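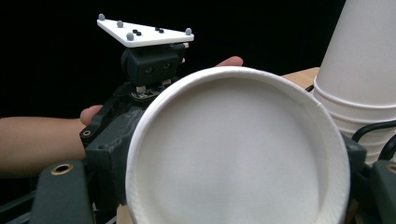

Hendrik says the rim is where it all goes wrong, and that I have spent two weeks fussing over coatings when I should have been looking at how the lip is rolled. He may be right. He was also sure in the spring that the Gruvby cups leaked at the bottom, and they did not, so I am writing down what he said along with what I think of it.

1 Jun 2019, paper cups, continued

Where we are. The office wants one white cup for the whole building by July, and the supplier, Verbeke, has sent a sheet claiming their cup will "hold its shape through normal use." I would like to know what normal use is. The sheet doesn't say. It gives no fill level, no drink temperature and no time. It does have a nice drawing of a leaf on it.

The other cup is the Gruvby, the one we buy now. People complain about it, but people complain about whatever cup is in the cupboard. I went back through the comment sheets from the break room and most of the complaints are about the coffee.

What I'm checking:
Does the rim stay round when you pick the cup up by the top third?
Does the side seam lift where it crosses the rim?
Do the cups come off the stack one at a time?
Does the bottom stay flat after a hot fill?

Rim. A paper cup with its lip rolled properly is a stiff thing for what it weighs. Roll it badly and you have a cone of paper that folds when a thumb goes on it. The weak place is the overlap, where the lip has to roll over two layers of paper in place of one. You can find it with a fingernail in the dark. Hendrik's idea is that most of the drips people blame on a leak come from there: you drink over the seam, the lip doesn't sit flush against your mouth, and coffee runs down the outside. Then you look at the table, see a ring and say the bottom leaks.

I like this as a story. I don't think we have shown it. We had people drink from cups turned every which way, and we never wrote down where the seam was. So the notes from those sessions are no use for this question and I'm not going to pretend otherwise. If we do it again, put a pencil tick on the outside wall opposite the seam and have the drinker call out which side they used.

A faint crease at the rim is another matter. I used to throw those cups out before testing. I've stopped. If a crease that light is enough to spoil the result, then the cup is no good, because they will all get one in somebody's bag or on the way out of the sleeve. From now on creased cups stay in, with a note.

Stack. We keep them upside down, nested, on the bench. Hendrik wants them right side up in the sleeve, the way they ship. His argument is that upside down keeps dust out but lets people grab by the base and pull, and pulling by the base tightens the fit on the one underneath. I tried it both ways for most of a morning and could not feel a difference. He says he can. We should do it blind, with someone else handing over the stack, and until that happens I'm calling it a matter of taste.

What does matter is how hard the stack has been pressed. Lean on it once and the cups come off in pairs for the rest of the day. The Verbeke sleeve was pressed when it got here (top of the carton was dished in), so any result on sticking from that carton is worth very little. I have asked for a second carton. Their man on the phone said the cups "relax" if you leave them. Maybe. I'd want to see it.

Counts, for the ordering side. Going by the store sheet, the building went through 2,565 cups in the last full month and 2,212 the month before. Hendrik drew a line through these and got very interested in where it was headed. Two points. Anyone can draw a line through two points. The sheet is also filled in when a carton is opened, so a carton opened on the last afternoon counts for a month it was hardly used in. Please nobody quote a trend from this.

Verbeke's offer is priced on 2,916 a month, a number I can't trace to anything we sent them. I've asked where they got it. No answer yet.

Hot fill. Not finished. The kettle in here has no proper temperature setting, and "just off the boil" moves a good deal depending on who is pouring and how far they walk. The Urnano probe is fine but slow, and by the time it settles the water has cooled. I suggest we pour, wait for the probe to read whatever it reads, write that down and stop aiming for a target. The bottom of the cup is a flat disc set up inside the wall, and what I'm looking for is whether it bellies down far enough to touch the table. Straightedge across the foot, before and after. Do the "before" this time. I say this to myself as much as anyone.

Also, a flat bottom seen from above tells you very little. The inside can look perfectly flat and the cup can still rock. Check from the foot.

The Pralemham lids. They turned up with the samples and we didn't ask for them. They snap onto the Gruvby cup well enough. On the Verbeke they go on with a click and then one side comes back up when you let go. That could be the lid, the cup, or the dished carton again. Hendrik has already decided it's the cup. Lids go in the drawer for now. If we start on lids we'll be here until fall.

Objection from Hendrik, written down at his request: he thinks I'm asking for more proof from the new cup than I ever asked from the old one. Fair. I never tested the Gruvby when it came in, I just got used to it. So it goes through the same checks in the same order, and it gets no credit for being the one we know.

To do:
Second carton from Verbeke, and ask again about the monthly number.
Pencil ticks on the seam side before any more drinking tests. Hendrik has the soft pencil.
Blind stack test, both ways up.
Straightedge back from the print room.
Old comment sheets can go back in the break room folder. I've taken what I need from them, and it wasn't much.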